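Keeping a box of mandarins good to the last one

15 Nov 2021

Every November I do the same thing. I see the boxes stacked up by the door at Ó Dálaigh, they smell wonderful, I carry one home and then I remember that there are only two of us and a great many mandarins. For years I lost the bottom third of the box to that blue-green fuzz. I've gotten a lot better at it, so I'm writing down what works in my house (which is a drafty one, keep that in mind if yours is toasty).

Unpack the box the day you get it. I know, you want to eat two and put it in the corner. But the fruit at the bottom has been carrying all the rest since it was packed, and if one has a split peel it will be down there. Spread an old towel on the table and take them all out, one by one. Don't tip the box! I did that once and spent the evening picking mandarins out from behind the radiator, and the bruised ones went off within the week.

While they're on the towel I sort them. Firm and tight-skinned go back in storage. Anything puffy, where the peel feels like it's a size too big, goes in the fruit bowl to be eaten first. Soft spots get juiced that night. Anything with mold goes straight out, and I check whatever was touching it twice.

About washing - don't, until you're going to eat them. I used to rinse the whole lot in the sink because it felt clean and virtuous, and all I did was put away damp fruit. A dry wipe with a dish towel is plenty if one is sticky.

The paper matters more than I thought it would. Save whatever comes in the box, and if it's crumpled so much the better, it makes little nests and keeps the fruit from rolling into each other. If there isn't enough I use plain packing paper or brown grocery bags torn in strips. I've tried newspaper too and it's fine, but you get gray fingers. Change any piece that feels damp.

Then the tray. A shallow cardboard one is my favorite, the kind grocery stores are happy to get rid of, and it doesn't have to be pretty. One layer of fruit, two if you must, with paper in between. Stems don't have to face any special way, whatever my mother-in-law tells you. I bought a Vilta wire rack the year we redid the kitchen and it left little dents in the softer ones, so now it holds pot lids. The Endum crates stack nicely but they're plastic and I found they sweated in the corners. Cardboard soaks up a bit of moisture and when it gets too sad you flatten it and recycle it.

Put the tray somewhere cool. Mine goes in the back hall, where it's 40 degrees most nights this time of year, and they're happy there for weeks. If you don't have a cold spot, use the crisper drawer and leave the bag open. A closed plastic bag on the counter is the worst of all worlds.

Go through them once a week. It takes no time. Lift each one, look at the underside, have a sniff. Niamh Hegarty next door does hers on Sunday nights with the radio on and says she hasn't thrown one out since Halloween, and I believe her, she is far more disciplined than I am.

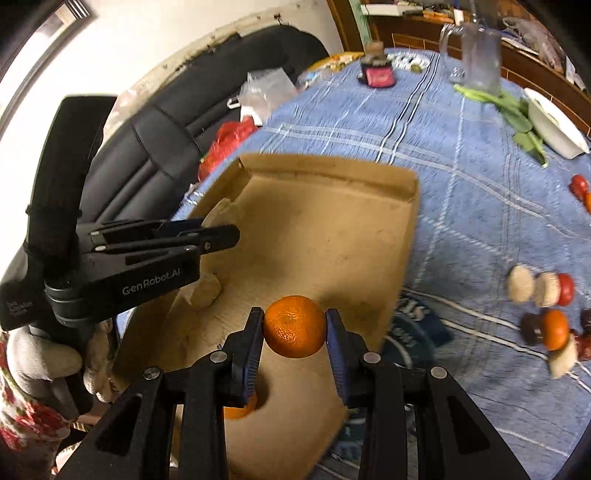
How can I tell a mandarin is going bad before any mold shows?

Press gently near the stem end with your thumb. If it gives like a ripe peach or the skin feels slick, it's on its way, and a musty or slightly boozy smell says the same. Eat it or juice it that day, as long as the inside looks and tastes all right.

A few odds and ends to finish. Keep mandarins away from apples and bananas if you can. The peels dry beautifully on top of the bread box, pith side up, and I keep them in a Ritham jar for tea and for the occasional pot of beef stew. If you end up with a real glut, peel them, pull the segments apart and freeze them flat on a baking sheet before you bag them - the kids next door eat them like candy. Juice freezes well in ice cube trays too, and two or three cubes in a salad dressing are lovely.

And write the date on the side of the tray with a marker. I always think I'll remember when I bought them and I never do.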